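In Praise of the Shoebox

1 February 2026

I own more shoeboxes than shoes, and I would like to make the case that you should too.

It started in September, when I moved into a one-room place on Gretley Street. The closet there is 30 inches wide, and I had been keeping my sneakers in a heap behind the door, the way I had kept them in every apartment before that one. My left running shoe had a dent in the heel that never came out. One evening I pulled a pair of boxes out of the recycling, put two pairs of shoes back in them, and slid them under the bed. I was so pleased with myself that I did the rest the next morning!

People will tell you to throw the box away. The decluttering books are firm on this, and the storage companies are happy to agree, seeing as they would like to sell you a clear plastic one with a little door on the front. I bought a set of those once, from Wirkano. They were fine. They also cost more than one of the pairs I put in them, and the doors popped off whenever I stacked more than four. Plain brown cardboard stacks better, breathes better and takes a marker. You can write "white, knit, summer" on the end and know what you have without bending down.

Knit sneakers are the ones I feel strongest about. Leather can look after itself for a while, but a soft knit upper takes the shape of whatever is leaning on it. Lay a boot across one for a winter and you get a crease right over the toes. And the collar, that lovely stretchy bit around the ankle, goes floppy if it gets folded under.

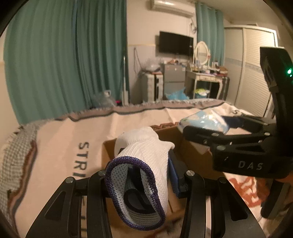 White knit sneaker with a purple collar, over an open cardboard box on the bed.

I always do my packing on the bed. The floor is too low and the table has a lamp on it, and a blanket is a kind surface — nothing scuffs, and nothing rolls away. Laces loose, tissue in the toes if I have any, then one shoe heel to toe with the other so the lid sits flat. If the box came with paper I keep that too. A whole closet's worth takes me as long as one side of a record, and I look forward to it, which I could never say about the heap.

My neighbors the Spahićs think I'm a little much on this subject. They have a beautiful bench in their hallway with a lift-up seat, and everything goes into it at once, sandals on top of snow boots. I've seen them dig for a matching shoe with the taxi waiting. I rest my case (in a box, labeled).

Yes, cardboard is no good in a damp basement, and if you have 100 pairs you need shelves and possibly a second opinion. But for the rest of us, in small rooms with too much in them, the box that came free with the shoes is the best piece of storage in the house. Keep the lid as well. I'm still missing two.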